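Filed under: Bench Notes / Natural Dyes

December, afternoon, second dye bath

I said I would write this one up properly, and since the first bath went into the book as three words and a coffee ring, I owe us all a bit more. We are still on the walnut hulls from Vastden, the ones that sat soaking far too long (my doing), and I wanted to see whether a slower bath would give us a softer brown on the Cenar wool than the muddy one we got last time.

Hulls strained twice through the old muslin, then once more because I didn't like the look of the sediment. The bath came up gently and I held it just under a simmer for 2 hours, stirring every so often and otherwise leaving it be. The skeins went in wetted out, 12 of them, all from the same cone as before. No mordant on any. I know we keep going back and forth on that, but walnut has never needed one in my hands and I'd like to keep the set simple for now.

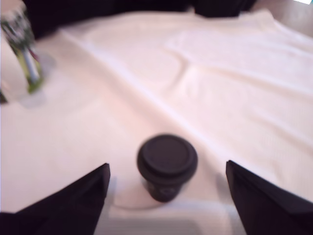

The black cup with its lid, on the white cloth.

Now, the color. Out of the pot I was a little let down, because it looked nearly the same as the first bath — flat, a bit gray — and I stood there grumbling at it for longer than I care to admit. But after rinsing and an hour hanging in the cold hallway it opened up into something much nicer, a proper warm brown with a touch of gold where the yarn turns. I do think the air does half the work with walnut, and we ought to be far more patient before we judge anything!

The darkest we have managed so far is still the iron-dipped sample (not pictured),

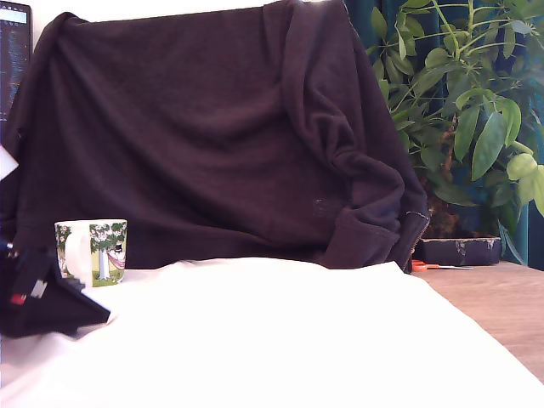
which went almost to black in the folds and which I love to look at, though the handle has suffered for it. It feels dry and a bit squeaky between the fingers. If we try iron again I'd use half as much and dip for 7 minutes at the very most, then rinse it straight away and rinse it again. The wool for the Vurkosance blankets has to stay soft or there is no point to any of this.

I also put a scrap of the Tazi cotton in at the end, out of plain curiosity. It came out a pale tan, uneven along one selvage, pretty enough for a lining. Worth another go with a tannin soak first. The leftover bath is in the lidded bucket under the sink, so please don't tip it out, there is plenty of color in there yet.
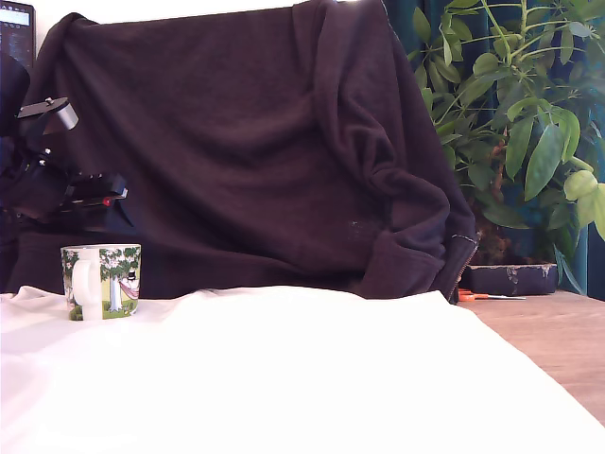 Penciled in the margin by another hand: have you checked the rinse water on these? Mine from the first bath was still bleeding on the fourth rinse, and I'd want a rub test against white cotton before any of it goes near a blanket.

Fair point, and no, I haven't. Will do it tomorrow with two of the skeins, one from the top of the pot and one from the bottom, and pin the cottons in here next to the yarn. Need more pins.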